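Search this site
Type and press enter

Workshop tips from a school robot club
12th June -- posted by the Pollenbridge club helper

If you've ever helped out with an after-school robot club you'll know that most of the trouble is ordinary workshop trouble. Tables, clutter, lost screws, somebody's jumper on top of the one thing you need. I've been helping with ours at Pollenbridge for a good while now and I've got a pocket notebook full of little fixes, so I thought I'd type some of them up before I lose it (again!).

We're getting ready for the Masia Cup in August, which is a pick-and-place contest. Each team gets 15 minutes at the table and has to move a set of parts from one place to another using a program they wrote themselves. Our lot are 13 and upwards, and they're much braver than I am about pressing the start button.

First tip, and it's the one I nag about most. Tape the table before you do anything else. Low-tack decorator's tape, the sort that peels off without taking the finish with it. Mark where your fixture goes, corners only, and write the team name on the tape. If a plate gets knocked you can pop it back in seconds, and you don't have to sit through three people arguing over where it was.

Second, practise on the simulator with the same layout you're going to use on the real bench. We do a whole term of this. The team calling themselves Tsuji built their practice table on screen with the plate set at an angle, like a diamond, and it made them think much harder about the approach than a nice square one would have. I'd recommend it to anyone -- square everything up and you learn very little about turning the wrist.

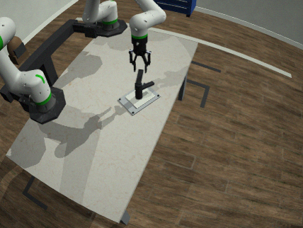
Tsuji's practice table in the simulator, fingers open over the black part.

What I like about that way of working is the straight-down approach. Get the gripper right over the part with the fingers open, stop, and have a look before you go any lower. We call it the tea break. Put a pause in the program at that point and leave it there until you've had ten good runs in a row, then shorten it bit by bit. Taking it out too early is how you end up with a bent finger and a very quiet room.

Look at your shadows, too! On screen you can get great big arm shapes lying right across the table, and a desk lamp will do the same to you at home. If you're judging a gap by eye, move round to another side and check it again. For the real bench I use two cheap lamps, one at each end, and it softens things no end.

Now for the housekeeping bits.

Keep small screws in an old muffin tin, one cup for each size. A magnet wrapped in a bit of cling film will pick up the ones on the floor, and when you peel the film back they all drop off into the tin. Lovely trick, works for sewing pins as well.

Black parts on a dark mat are a misery to find. Put down a sheet of pale card or lining paper. I buy a roll and cut it into 600 mm lengths, and the children scribble their notes straight on to it.

Wipe the table with a barely damp cloth and then a dry one. No polish, please -- plates slide about on it like bars of soap.

Save your program under a new name every 20 minutes. We lost a whole afternoon's work once and I still go hot thinking about it.

Label both ends of every cable. Bread bag tags are perfect for this, and so is a dab of nail varnish if you've run out. We keep our spares in a Brinum storage box with a list taped inside the lid, and whoever takes the last of anything crosses it off.

I've got more on packing for a competition (flasks, spare fuses, far too many biscuits) and I'll put that up once we've had our trial run.

Contact us | Copyright Pollenbridge Robot Club | Back to top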